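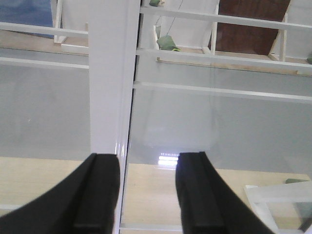
Warnomton water users get new rules for carryover

August 4, 2018

Irrigators who take water from the Zasine system will be able to keep part of their unused water in Grenum Reservoir at the end of the season, under new carryover rules published by the Warnomton Water Office.

The rules allow each account holder to carry over up to 30 percent of the water share written on the license. Until now, any water left in an account on the last day of the season went back to the common pool, and the account started again from zero.

The change applies to 244 license holders along the main canal and the two side channels. It does not apply to town supply, and it does not apply to groundwater licenses, which are managed under a separate plan.

Inger Ásgeirsdóttir, who manages allocations at the office, said that the old rule pushed people to use water late in the season when the crop did not really need it.

"In April we always saw orders go up, also in wet years," she said. "People did not want to lose what they had paid for. We understand this, but for the reservoir it was not a good thing."

How it will work

Carried water stays in Grenum Reservoir under the name of the account holder. A deduction for evaporation will be made once, on the first day of the new season. The size of the deduction depends on the level of the reservoir and will be announced together with the opening allocation.

If the reservoir fills and spills, carried water is the first to be lost. Water from the new season's allocation is not touched until all carried water is gone. The office says account holders should think about this risk before they decide how much to keep, especially those who have small storages of their own on the farm.

Account holders do not need to apply. Unused water up to the limit will be moved automatically, and anything above the limit will return to the pool as before. Those who do not wish to carry water can sell it to another user in the system until the trading window closes, or they can send a short form to the office and give it back without charge.

Licenses with more than one owner will be treated as one account. If the owners want to divide the carried volume between them, they have to register the division before the season ends. The office will not do it afterward.

Ní Bhriain channel treated differently

Users on the Ní Bhriain channel will have a lower limit for the first season. The channel has 39 outlets, and several of them still have old wheel meters that are read by hand. The office wants all of these meters replaced before the full limit is given there. Until then the limit on the channel is half of the general one.

Zodwa Oosthuizen, who grows onions and seed potatoes at the lower end of the channel, spoke against this part when the draft was discussed. She said growers there have asked for new meters for several years and should not have to wait for the same right as their neighbors.

"I am in favor of carryover, I want to say this clearly," she said. "But my meter is read every month and there was never a problem with the numbers. My cousin on the main canal gets the full amount and I get half of it. It is hard to explain why."

The office answered in its summary of comments that meter work on the channel will start after the irrigation season, when the channel is drained. It did not give a date for the end of the work. The lower limit will be removed outlet by outlet, so a grower with a new meter does not need to wait until the whole channel is ready.

Fees

There will be a storage fee for carried water, charged per megaliter and shown as a separate line on the first bill of the season. The amount has not been set. In the draft the fee was the same for all accounts, but the final rules give an exemption to accounts that carry less than five megaliters.

Delivery fees stay as they are. Water that is carried over and then ordered is charged for delivery only once, at the time it is delivered.

A limit for the whole system was also added after the consultation. Total carried water in Grenum Reservoir may not be more than 1,000 megaliters in the first season. If the accounts together hold more than this, each one will be reduced by the same share – the exempt small accounts too. The limit will be reviewed after the first season.

Printed copies of the rules are available at the office counter in Warnomton. Account holders will receive a letter with their own figures before the trading window closes. Questions about meters on the Ní Bhriain channel should be sent to the field team and not to the allocations desk.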